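The Valell Stoneware Mug, in Sage

We've been making this mug, in one form or another, since the pottery was two wheels and a second-hand kiln in the back of a dairy shed at Nevdale, and it's still the piece people write to us about. If you've come looking for a replacement because the dog or the dishwasher got your last one, welcome back! If you're new, put the kettle on and have a read, because we do tend to go on a bit.

The Valell holds 300 ml, filled to a sensible distance from the rim. That's a proper cup of tea with room for milk, or a flat white with a bit of breathing space. We did try a larger version a few winters back (some of you bought it, and bless you for it) but the tea went cold before anyone got to the bottom, so we've gone back to the original size and there we'll stay.

Mared Phillips throws the bodies and pulls every handle by hand, which means they vary a little. Some sit a touch higher, some have a slightly fatter curve where your finger goes. We match them as closely as we can when you order a set, but if you're the sort of person who'll lie awake over a few millimetres of difference, please ring us first and we'll choose yours together over the phone.

The colour is a pale sage that Nest Lougher spent the better part of a year getting right. The early test tiles came out closer to pea soup — there's still a row of them along the workshop windowsill, and visitors keep asking to buy them. It's a soft, greyish green, lovely next to timber and very forgiving of tea stains. It can look cooler under LED lights than it does by a window, so have a look at it in the morning before you decide it's the wrong shade for your kitchen.

Care is simple enough. It's fine in the dishwasher and the microwave, though please don't take it straight from the fridge to a hot oven. Grey marks from a metal spoon will come off with a dab of bicarb and a damp cloth.

Price is $32 each. Postage is a flat rate anywhere in Australia, and parcels leave us every Thursday, so an order that arrives on the day itself will usually wait for the next run. If you want mugs for Christmas, get in before the middle of December, as the Semple kiln goes cold after that and we all go to the beach.

The matching Plakow saucer is sold separately. It also makes a very good lid if you like your tea strong, or a spot for the biscuit.

Last updated: December
Shares: 32 | Comments: 2
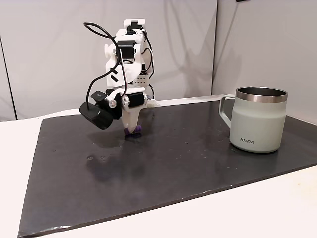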